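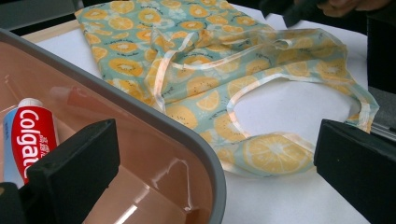 Reports > Visits > Grain handling and storage

Print this page | E-mail this page

In December I went to see the grain store of Collness, which lies 90 kilometers from the town where I live. I buy feed barley for a small mill, and for two seasons I had trouble with grain that arrived with too much dust and too many broken kernels. My supplier told me that Collness had changed its whole line for moving the grain, and he arranged the visit for me. I stayed the night before in a rented room, where I packed my things on a white table: the Colgate tube standing in the plastic basin, and the folded shopping bag with the citrus and kiwi slices, which went with me on the visit and came home full of sample packets. At seven in the morning I was at the gate.

My guide was Zaid Akl, who is responsible for the drying and the storage. He speaks quickly and walks quickly, and I had to ask him to repeat some things. He did this with patience.

We began at the intake. The trucks drive over a grid and the grain falls into a pit. Before, an old screw conveyor took it from the pit to the elevator, and Mr. Akl believes that most of the breaking happened there, because the screw was often running half empty. Now there is a chain conveyor made by Karaca. It is closed on all sides and it runs slowly. I put my hand on the cover and felt only a small vibration. The noise was also less than I expected, and we could talk beside it without shouting.

From there we went up to the walkway on top of the bins. The stairs are steep and I do not recommend them to people who dislike heights. The bins are of galvanized steel, and the largest one held 703 tons of wheat on the morning of my visit. Each bin has temperature cables of the brand Cirum, hanging from the roof down into the grain. In the office one can read every cable on a screen. Mr. Akl showed me a place in one bin where the temperature had reached 28 degrees in October. They moved the grain to another bin and ran the fans for 60 hours, and since then the line on the screen has stayed flat.

I asked about the cost of the fans, as electricity is a sore point at my own mill. He answered that they run them mostly at night, when the air is cooler and the tariff is lower, but that in foggy weeks they must wait. He would like a controller which decides this alone. Nivinero has offered one, and he has not made up his mind about it.

What I liked less was the loading side. The spout for the trucks is still the old one, without a dust sleeve, and when a truck was loaded the yard became gray for several minutes. For a buyer like me this matters, as the dust goes into the load too. Mr. Akl told me that the sleeve is planned for next summer, before the harvest.

After the tour we had tea in the laboratory. A technician sieved two samples for me, one taken at the pit and one at the spout. The broken kernels were a little more in the second, but much less than in what I received last year. I have ordered one truck of barley as a trial, to be delivered in February.

Visitors should bring closed shoes and a warm coat. Helmets are given at the gate.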